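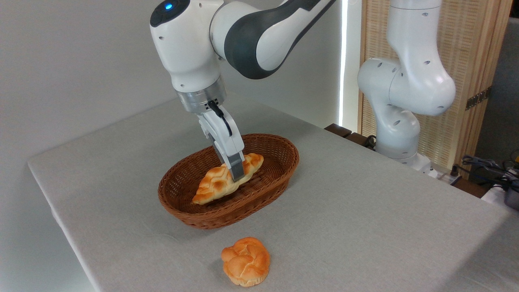

Rear hatch won't latch in the cold, tried most of the obvious stuff

botwood_wagon
Wagon with the power hatch. Since December it won't latch first thing in the morning. Motor pulls it down, get the click, then it pops back up an inch and beeps at me. By lunchtime it's fine. Drove to work with a bungee cord through the cargo hook twice now and I'm sick of it.

Done so far: cleaned the striker, wiped down the rubber seal, new battery in the key fob (I know, I know). Manual says "consult your dealer" and not much else. Anybody been thru this?

Skollar
Grease in the latch. Old grease goes like candle wax when it's cold and the pawl doesn't drop all the way. Spray cleaner in there, work it with a screwdriver, then white lithium. Ten minute job.

hustley_b
Don't put lithium in there. That's what gums up in the first place. Dry lube or silicone.

Skollar
Been using lithium on latches for years, never had one stick.

hustley_b
Where do you live though

Skollar
Ok, fair, it doesn't get that cold here. Still say it's the grease.

Ludger Lammers
Before you spray anything, check the rubber bump stops. The two little screw-in ones at the lower corners of the hatch. They get stiff in the cold and if they're screwed out too far the hatch can't close enough for the second click. Mine were out 2 turns too many from the last owner. Turned them in, no more beeping.

botwood_wagon
Didn't know they turned! Will look tonight. Which way is in?

Ludger Lammers
Clockwise. Same amount both sides or you get a rattle. Put a dab of paint on first so you can find your way back.

ehlers77
Everyone skipping over the battery. The car battery, not the fob. Pull-down motor in the latch needs decent voltage and a weak battery first thing in the morning won't give it. Fine by lunch = it's been driven and charged. How old is it?

botwood_wagon
Came with the car so no idea. Starts ok. Bit slow maybe.

ehlers77
"Bit slow maybe." There you go.

hustley_b
Not buying it. A weak battery and the motor just wouldn't pull. His pulls and then lets go. That's the latch releasing because it never saw the switch close. Different thing.

ehlers77
It can do both. The module gives up halfway and opens back up so you don't drive off with it half shut. Had exactly that on my old one, swapped the battery, gone.

hustley_b
And did you reset the hatch when you swapped it? Because that could have been the fix right there.

ehlers77
...yes, as it happens

hustley_b
ok then

botwood_wagon
What reset?

hustley_b
Depends on the year so look it up for yours. On mine you shut it by hand, hold the button on the hatch till it beeps, let it go all the way up, then all the way down without touching it. Teaches it where the ends are again. Costs nothing, try it before you buy a battery.

Skollar
Or clean out the old grease lol

botwood_wagon
Update. Was out there at 6 am in my slippers. Stops were way out, left one more than the right. Turned both in, now even. Closed first try, then popped open second try. So better but not fixed. Haven't done the reset, couldn't feel my fingers.

Ludger Lammers
Try it once by hand with the power turned off in the menu. If it holds every time by hand then the latch is ok and it's electrical. If it pops up by hand too, it's mechanical and you can forget the battery.

botwood_wagon
Good idea, wish I'd thought of that before work.

ehlers77
Parts store will test the battery free, you don't even have to take it out. Just saying.

botwood_wagon
Ok. Power off, by hand, cold as anything this morning. Popped up the first 2 times. Then I sprayed cleaner in the latch and the stuff that ran out was brown and thick like gravy. After that it held every single time. Used dry lube, sorry Skollar. Did the reset too, power back on, shuts like new.

Skollar
Told you it was the grease. First reply.

hustley_b
You also told him to put more in.

Skollar
Still the grease

ehlers77
Get the battery tested anyway, slow cranking in December isn't nothing.

botwood_wagon
Yeah will do that when I'm next by the parts place. Thanks all. Anyone know if the drain holes in the bottom of the hatch are suposed to have plugs in them? Mine has one plug and one open hole.

Ludger Lammers
Both open on mine. Pull the plug over a towel, there may be water in there.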